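Podullow Hall, Small Room
Party Supplies and Balloon Table: Inspection Checklist with Comments
Completed by: Tahmineh Abbasi
Round: April, before the evening hire
Items on sheet: 15

Mark each line OK, FIX or N/A. Comments go in the space provided, and when they run over, as mine do, carry on underneath.

SECTION A. THE ROOM

1. Exits clear, doors open all the way
OK. The side door opens all the way if you mean it.
Comment: It sticks at the top. I reported this last April in nearly the same words and am saving everyone time by reusing them.

2. Floor free of trip hazards
FIX. Ribbon by the supply closet, one end under the door. I pulled it and more came. I stopped pulling.

3. Balloons kept off the ceiling lights
OK today. One from an earlier birthday is still up by the vent, much reduced, and has outlasted two light bulbs.

4. Extension cords in good shape
OK. The Greltel pump cord has been replaced. The old one is in the drawer marked KEEP. Why?

SECTION B. THE SUPPLY CLOSET

5. Stock count agrees with the book
FIX. The book says 3,289 balloons, all colors. I counted one box, got 135, and the label on that box said 8. I don't believe any of these numbers are talking about the same thing. Paulík's order sheets may help, if someone can find them under the streamers.

6. Old stock thrown out
FIX. Latex gets brittle and I don't want brittle latex going off next to a toddler. Anything that feels sticky or shows cracks when you stretch it goes in the trash. This includes the orange ones people are fond of.

7. Original packets kept with the warnings readable
FIX. Somebody has been decanting everything into a cookie tin. It looks charming and tells you nothing about age limits. Packets stay with their contents until the contents are gone.

SECTION C. THE TABLE

8. Dark cover flat and smooth, nothing sharp on it
OK. Scissors upright in the brown container, no pins, no corsage left over from the Corkari wedding.

9. Inflated balloons kept clear of tube ends, sticks and packet corners
See comment.
Comment: Packet corners are sharper than they look, and so are cut sticks. One inflated balloon at a time among the supplies, please, and finished ones go in the net.

10. Plastic film and wrap under control
FIX. Clear film on a dark table is nearly invisible until it slides onto the floor, where it becomes completely invisible and you become horizontal. Ball it up and bin it as you go. It is also the one thing here I would least like to find in a small child's hands, so it doesn't wait for the end of the party.

11. Wrapped items have their knots and loose strands checked
See comment.
Comment: Thin strands get around fingers, chair legs and, once, a cake stand. Trim them short.
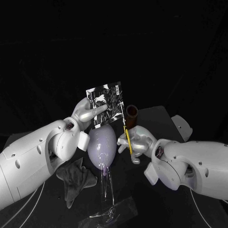
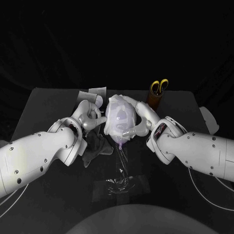 Items 9 to 11, balloon table. First: lavender balloon with packet and brown tube. Second: bundle in crinkled white plastic. Clear film on the tabletop in both.

SECTION D. PEOPLE

12. Under-eights supervised at the balloon table
N/A at time of check. For the evening, one grown-up seated at the table and staying there. A grown-up who can see the table from the coffee urn doesn't count, however good their eyesight.

13. Pump used for blowing up, no mouths
FIX. The pump is in working order and lives on a shelf that only the tallest member of the booking team can reach. Everyone else has been using their lungs. Bring it down to the middle shelf.

14. Latex allergy notice posted
FIX. The notice is posted on the inside of the closet door, so it warns the closet. Move it to the main door at eye level. There's a foil set for anyone who needs it, second shelf, behind the bunting.

15. Burst balloons picked up right away
OK in the room. I did find red scraps in the hallway planter. Pieces are a choking risk and should go in the lidded trash can, which has a lid for this purpose and is currently being used to hold the lid of something else.

FOLLOW-UP

Before the doors open: items 2, 7, 10 and 14.
By the next round: items 5, 6 and 13. Whoever does item 5, count balloons, and write "balloons" after the number.
Side door: see item 1, and see last April.

Room may be used this evening once the first group is done. I'll be back at 5:30 p.m. to look at the notice, and I'll be coming in by the main door.

T. Abbasi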